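Updated 8/2/24

## Questions we get about the Caretti 2 scooter

**Why is my dealer telling me there's a wait?**

We're so sorry about that, and we know how it feels to have the paperwork signed and nothing to ride! Sales of the Caretti 2 were up 14 percent in May, which was lovely, but the Trinex plant that builds our frames was changing over its paint line that same month, and we've been catching up ever since. Most dealers are quoting 40 days.

**Can I switch to another color to get mine sooner?**

Usually, yes. Call your dealer before the scooter is assigned to you (they'll have a number for it once it is) and ask what's already on the truck. Gray tends to come through quickest.

**Does my deposit hold the price?**

It does, for 12 months from the day you paid, even if the list price goes up in the meantime.

**Is the Rezende model being dropped?**

No, no, please don't worry. Rezende sales have been slow, and we did trim the number we ship to smaller dealers, but it stays in the lineup and parts will go on being stocked at our Drudell warehouse.

**Who do I write to if my dealer can't help?**

Arlindo Vieira looks after customer orders, and he reads everything that comes in, though it may take him a day or two. Put your order number in the subject line and tell him which dealer you bought from.

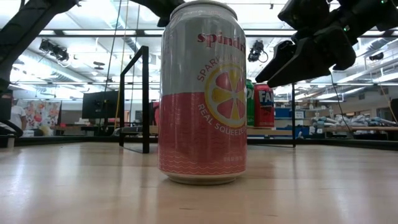

## Questions from dealers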